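Home Archive Tables Software notes Contact

Planetary hours and the sunrise setting

I went back over my planetary hour tables in December and found that two programs I use disagree by several minutes for the same town and the same morning. That is enough to put an event under a different ruler if it falls near a boundary. I had assumed one of them was broken. Both are doing the arithmetic correctly, but they start from different definitions of sunrise.

The method itself is short. Take the time from sunrise to sunset and divide it by twelve. Those are the day hours. Take the time from sunset to the next sunrise and divide that by twelve for the night hours. The first day hour belongs to the planet that names the day, and the rest follow in the order Saturn, Jupiter, Mars, Sun, Venus, Mercury, Moon, repeating. In winter a day hour is much shorter than a clock hour and a night hour is longer.

Sekby takes sunrise as the moment the top of the Sun's disk appears, with refraction added. Tultell takes the center of the disk on the horizon with no refraction. The second gives a later sunrise and an earlier sunset, so its day hours are shorter. The gap is largest at the two ends of the day and shrinks to almost nothing near noon. The setting in Tultell is under Chart, then Horizon, and it goes back to the default after every update.

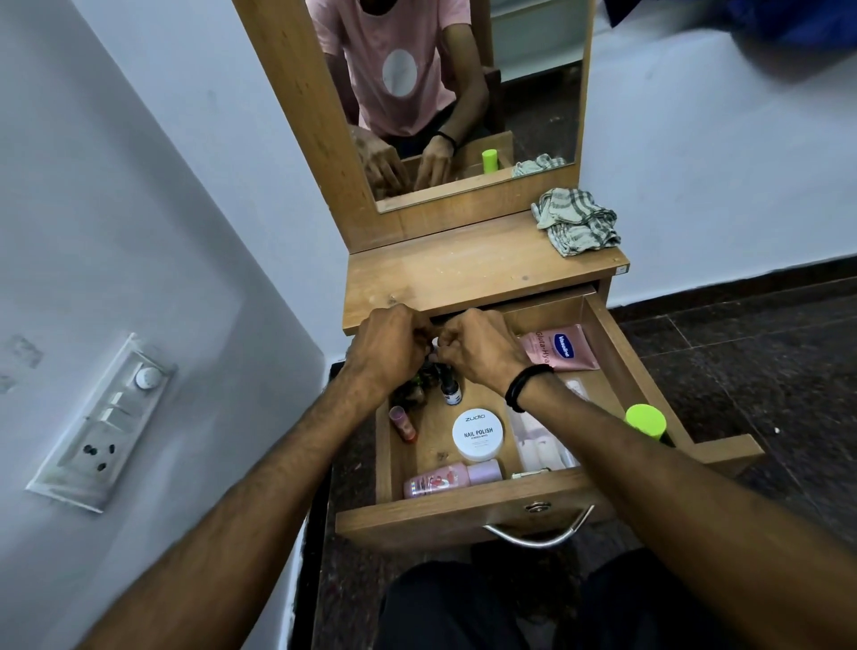
Rulership is the other half of the problem, and changing the horizon setting does nothing for it. To pick an hour for a task you have to decide which planet the task belongs to, and the old lists work by broad class. Cosmetics are Venus. Fine, but sorting through a dressing table drawer like this one is a handling and arranging job, which I would give to Mercury, and the small thing with the white top held between the fingers of both hands could be argued either way. My rule is to go by the purpose of the activity and ignore the object. If the work is putting things in order, use Mercury. If you are choosing what to wear on your face, use Venus. I apply the rule even where it gives a dull answer.

To check how much the definition matters I ran 100 entries from my event log through both programs. Most kept the same ruler. The ones that changed were nearly all early morning or close to sunset, as expected. I have moved those to a separate sheet and stopped using them as evidence for anything, including the ones that used to look good.

I also compared both against the printed Thorlacius tables, which run to 2126 and give sunrise to the minute for a list of latitudes. They use the upper edge of the disk with refraction and agree with Sekby once you correct for longitude. Do not forget that correction. Being a few degrees off the zone meridian shifts everything by about 10 minutes where I live, which is worse than the difference between the programs.

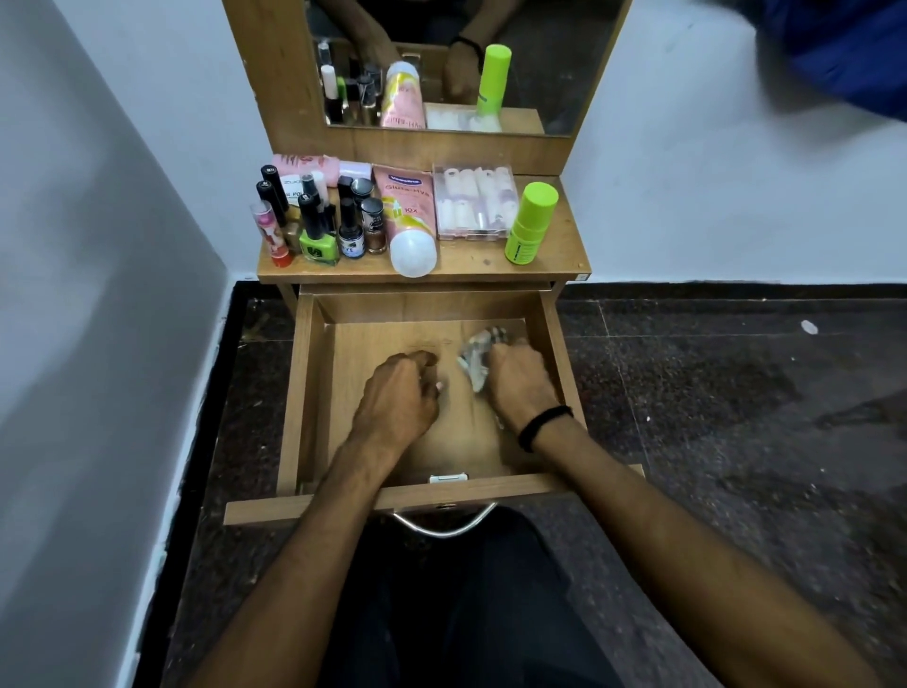
Evanthia Xenos wrote to me that the older authors could only have meant visible sunrise, and that a calculation with no refraction describes something no observer ever saw. I accept the point for the upper edge. I am less sure they cared about a difference this small with the clocks they had.

For now I use Sekby's definition everywhere and write the program and setting next to each entry. Older entries without a note are marked unknown. I have not tested Tida, which is said to let you enter your own horizon height.

Comments

marrow_k: Tida does let you enter it, but in feet only, and it rounds. I live at the bottom of a valley and the real sunrise is so late that the first hour is almost over by then. I use the flat horizon and leave it at that.

Petrel: Do you switch the ruling planet of the day at sunrise or at midnight? Sekby has a box for this and mine was on midnight for a long time without my noticing.

Reply from the author: Sunrise. A birth at 3 a.m. still belongs to the previous day. Check the box after updating.

oldhours: I have over 200 entries with no setting noted. Marking them unknown tonight.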